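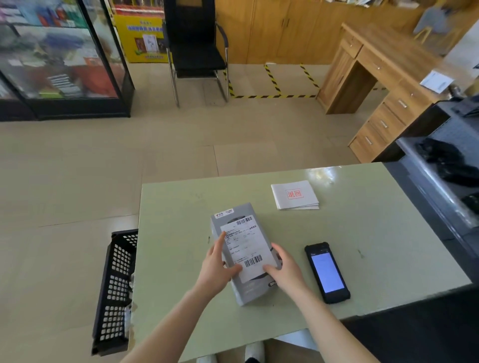 Un colis gris et son étiquette d'expédition.

Accueil > Participer > Appels en cours

Catégorie : Enquêtes conso / Appel à participants

Le commerce en ligne nous promet des retours « simples et gratuits ». Nous avons des doutes, et nous cherchons des gens qui en ont aussi. Hakance recrute des participants pour une étude sur les retours de colis, à mener en juin.

Le principe : vous commandez 3 articles sur des sites que nous vous indiquons, vous les renvoyez, vous notez tout. Temps passé à trouver le formulaire, frais découverts à la dernière étape, délai de remboursement -- quand remboursement il y a. Les achats sont avancés par nous. Une indemnité de 295 euros est versée à la remise du carnet complet; un carnet à moitié rempli ne donne droit à rien, autant le savoir. 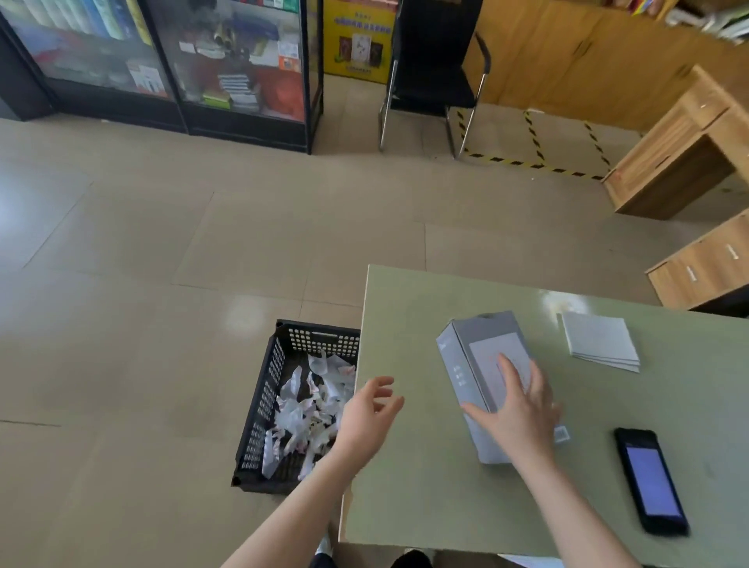
Nous ne demandons aucune compétence particulière. Il faut être majeur, résider en France et pouvoir se rendre dans un point relais aux heures où il est ouvert, ce qui élimine déjà du monde. Les salariés de la vente à distance ne peuvent pas candidater.

On nous dira que les enseignes ont fait des progrès. Peut-être. L'enquête précédente, menée avec Ledesma, n'en avait guère trouvé, et les chartes de bonne conduite signées depuis ne nous ont pas convaincus. Si les résultats sont bons cette fois, ils seront publiés quand même.

Pour candidater, envoyez quelques lignes sur votre dernier retour de colis, réussi ou pas, à l'accueil de Hakance, espace Satwood, avant fin mai. Pas de CV ni de lettre de motivation. Réponse sous 3 semaines, y compris en cas de refus.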